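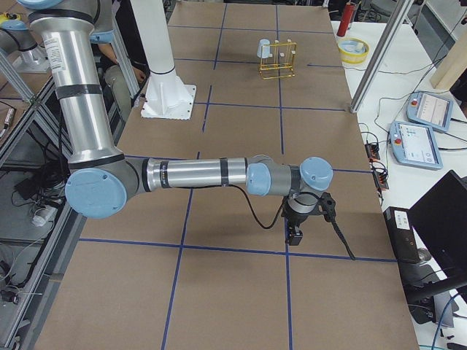

Arm over the long table, cardboard down.

23rd November

OK, rates stuff, before I forget what I did. I've been trying to get the Rurstead policy-tone script to say something useful about central bank minutes, and today was mostly a day of finding out how dumb my word list is. It scored "inflation risks had diminished" as hawkish! It sees "inflation" and "risks" next to each other and gets all excited. So I put in a little check for words like diminished, eased, faded, within five words either side, and reran the whole lot.

2,907 sentences in the set now (I threw out the staff attendance pages, which were somehow scoring as mildly dovish). With the new check, 80 of them flipped sign. I read every one of those by hand, with a lot of coffee, and most of the flips look right to me. The ones that don't are nearly all double negatives, "did not see reason to expect less tightening" and that sort of thing. No idea what to do about those yet.

Then the part I really wanted, which was lining the scores up with the two-year yield on release day. Hmm. Not much there. The August minutes still stick out, big hawkish score and yields hardly moved, and I went back and forth on whether the timestamp was wrong. It isn't, I checked it against both the Ovuvton feed and the Lumanlan one. My guess is that everybody had it priced in from the press conference three weeks before, so maybe I should be scoring the change from the press conference and forget the level. Would be a nice quick thing to try.

Also the Hondavon download quits at 600 rows and doesn't warn you, so if your yield series looks short, that's why. Pull it in two chunks and glue them together. I lost most of the morning to this.

To do:
double negatives (ugh)
score press conference text the same way, take the difference
redo the August chart with minute bars
ask whoever has the old word list if "patient" was ever in there, I swear it was

Scores file is in the shared folder, the one ending in v2. Don't use v1, the dates are shifted by a day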